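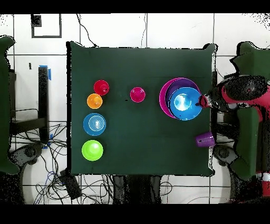 Cups and bowls on the green cloth. Three of the bowls are nested at the right, magenta-pink on the outside, then purple, then bright blue.

Picnic Colors: The Plastic Tableware Gallery

18 December 2024

Our page for the everyday plastic cups and bowls we set out, sort and put away again. The gallery opens with the square table, which has a dark green cloth on it for most of the year. Bright plastic shows up well on dark green, and the cloth goes in the wash with everything else.

The collection stands at 258 pieces, counted in July when the shelves at Akande were cleared for painting. Of those, 130 are cups and 70 are bowls. The rest are plates, lids and a few jugs that have lost their lids.

More on the pieces on the table:

Red and orange cups. They are at the top of the left-hand group, with the orange one overlapping the red a little. These two colors get mixed up on the shelf more than any others, so they now have separate bins.

Blue bowl and lime-green bowl. Close to each other in size. The blue one is wide and shallow, with rings on the inside. We use bowls like these for cut fruit, crackers and dry cereal.

Magenta cup. Standing by itself toward the middle of the cloth. Magenta was added to the shelf list after the summer picnic at Florora, when we ran short of cups and had to borrow.

The nested bowls. We store bowls in threes — any more than that and the bottom one is hard to pull free. Mixed colors in a stack are fine. Mixed sizes are fine too, if the largest goes on the outside.

Purple cup. On its side near the right edge of the table, open end facing left. Purple is the color we have the fewest of, and replacements are on the list for spring.

Storage and borrowing

Cups go on the upper shelf and bowls on the lower one. Please dry everything before it goes back. Water left between nested bowls makes them stick, and it leaves marks on the darker colors.

Sets can be borrowed for up to a week. Ask at the Oko desk and give the shelf number, which is 913 for the mixed colors. Sets come back to the same desk. Cracked pieces should be handed in separately with a note, not put back in the stack.

The plastic is not for the microwave or the oven. Warm soapy water is enough for most things — tomato sauce may need a second wash.

Pictures of the plates and jugs will be added once the Brilell shelves are sorted.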